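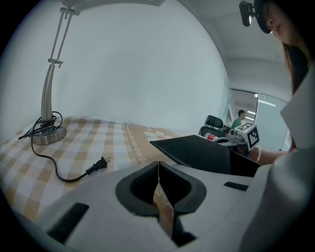 *A silver desk lamp with its black cord, on a checkered cloth.*

**Falik brings its Android runner to older Windows laptops**

Falik has released version 4 of Marar, its free program for running Android apps on a Windows computer. The new version came out in August and it is the first one which works on machines with only 4 GB of memory. Until now the program asked for double that amount, and many owners of older laptops could not install it at all.

The download is also smaller. Games are no longer included in the package, and the user chooses during the set-up which parts are needed. A plain installation with one virtual phone takes 13 minutes on our office laptop, most of it spent on the first start. After this, Marar opens in 40 seconds. It is still slow if you compare it with a real phone, but it is good enough for messages, notes and simple puzzle games.

Keyboard control has been written again from the beginning. Every key can now be given to a point on the screen, and the settings are saved for each app separately. In the old version one layout was shared by all apps, and this was the most frequent complaint on the Zorkmont forum, where users of the program meet. The forum's thread about the new version had 2,931 posts when we looked at it this morning.

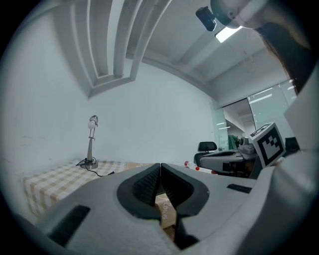

Oriol writes there that the keyboard part is a big step forward, but that he went back to the earlier version after two evenings, as the sound in Sadness, a slow adventure game he plays after work, came half a second too late. Several other users report the same delay with Bluetooth headphones. With a cable the problem seems to disappear.

Falik answered in the thread that a correction is being tested and will be delivered as a normal update. It gave no date. People who depend on wireless sound can keep the earlier version, which stays on the download page for the time being. The two versions cannot be installed together on one computer, so it is wise to export saved games before changing.

Marar 4 needs Windows 10 or later, and virtualisation must be switched on in the BIOS. A version for Linux is not planned.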